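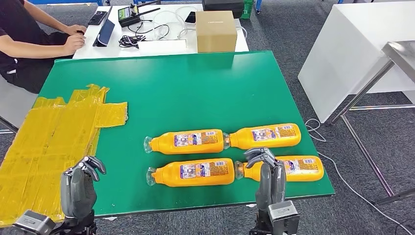 Figure 3

One respondent told us that a recipe calling for two tablespoons of tamarind paste was asking her to own a jar of it for the rest of her life. We quote her early because 40 of the home cooks in our sample said much the same thing with less charm, and because the remark describes the problem of this section better than our coding scheme did.

4.2 What happens to the rest of the jar

Recipe writing treats the ingredient list as a statement of need. Cooks treat it as a purchase order. Between the two lies the residue: the portion of a paste, sauce or ground spice that is bought for one dish and then has to live somewhere. We asked each household to keep a kitchen diary through March and to log every condiment opened, used, moved, sniffed or thrown out. The diaries yielded 2638 entries. Sniffing was the most common verb by a distance we had not planned for, and we had to add a column.

Of the products logged, 655 had been bought for a single named recipe. Their later careers fall into a few patterns. Some were used up by repeating the dish, usually within a fortnight and usually to mounting complaint at the table. Others drifted into what one diary called "the eggs phase," in which the paste is stirred into scrambled eggs, then into mayonnaise, then into anything pale. A good many simply moved backward on the shelf. Households in Conlow, where kitchens are smaller, moved things backward faster and lost them sooner. Households in Ladow had pantries, and the pantries had second rows, and the second rows had history.

Substitution behaved oddly. We expected that cooks with a large stock of half-used jars would substitute more freely, having more to substitute with. They did the opposite. A cook with eleven open condiments was more likely to go out and buy the twelfth than a cook with three was to buy the fourth. Our best guess is that people who follow recipes to the letter acquire jars by doing so, and that the jars are a symptom. We did ask. Most said the recipe had been very clear.

Kocabaş, the pepper paste used in the shared cooking task, deserves a note of its own. It was sold to participants in a 900 gram tub because no smaller size was available, and the task called for one spoonful. This was a limitation of the design and it also became the most useful thing in it. By the end of the diary period the paste had appeared in lentil soup, meatloaf, a marinade, two birthday dips and a grilled cheese sandwich that its author rated highly and declined to describe further. Several participants reported giving some away. Two of them had given it to each other.

The online recipes we collected from the Rorniditz archive offer little help here. Leftover product is mentioned in a minority of posts, most often in the phrase "keeps well in the fridge," a claim about the jar that tells the cook nothing about dinner. Where a second use was suggested, it tended to be soup.

4.3 Labels and storage advice

Participants read the front of the package at the store and the back of it when something had already gone wrong.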